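October, evening

Got home before six and started on the beads and hooks, the whole mess of them that has been living in bread bags since the move from Clustham. I said I would do it in the summer and then did the shed instead.

Emptied the first bag onto a dinner plate. It was mostly jump rings, with a good many of the green seed beads mixed in, and the only way to get them apart was with a pin and the desk lamp. The second bag was better. Those were the clasps from the Imura order, still in their paper packets with my pencil marks on them. One packet is marked 153 and I have no idea what that meant. It isn't a price and it isn't a part number I can find in the book. I left it in the packet.

Had soup at seven standing up at the counter, then went back to it.

The trouble with the old drawers was that I could never see what was in them. I opened all of them every time I wanted one thing, and the bottom one stuck. So the clear box is the answer for now. It has trays in layers, stepped toward the back, and it latches at the front. I like that I can tell from my chair whether a tray has anything in it.

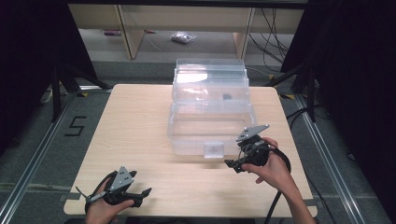

*The clear box on the table.*

My plan for the trays, so I don't have to think it out again tomorrow:

- top: clasps, ear wires, anything dark that gets lost on the carpet
- middle: seed beads in their tubes, lying down
- bottom: pliers, the spool of wire, the broken necklace from the Visser sale

The necklace may not fit. If it doesn't, it goes back in its envelope and I stop pretending I will restring it before Christmas.

I did the arithmetic on the seed beads too, from the labels and not by hand. The big bag of blue was sold as 1,000 and the note I wrote on it in spring says 970, so I must have used thirty on the bookmark tassels. The white ones were 491 by my last note. That's enough for the edging on the blue purse, with some over for mistakes. The green I won't know until they are all off the plate.

Looked through the Umevico catalog while the kettle boiled. They have the small tubes with screw caps again, in packs. The pop-off lids I have now are bad – one went in the car last year and I was still finding beads under the seat at Easter. I turned down the corner of the page but didn't order. Better to see how many tubes the middle tray will take first.

Wiped the crumbs off the wood after tea and checked the floor with the flashlight. Found two ear wires and a dried pea.

Still to do: the third bag, which is all string and odd buttons, and the cookie tin in the hall closet. I shook the tin and it sounds like glass. I'd like to get both done before the weather turns and I have to bring the plants in, as they go on the same table and there won't be room for anything else until spring.

My neck is stiff from the pin work. Stopped at nine thirty. The plate of green beads is on top of the refrigerator with a bowl over it, where I hope I will remember it. Rain started a little while ago. Need stamps and lamp bulbs.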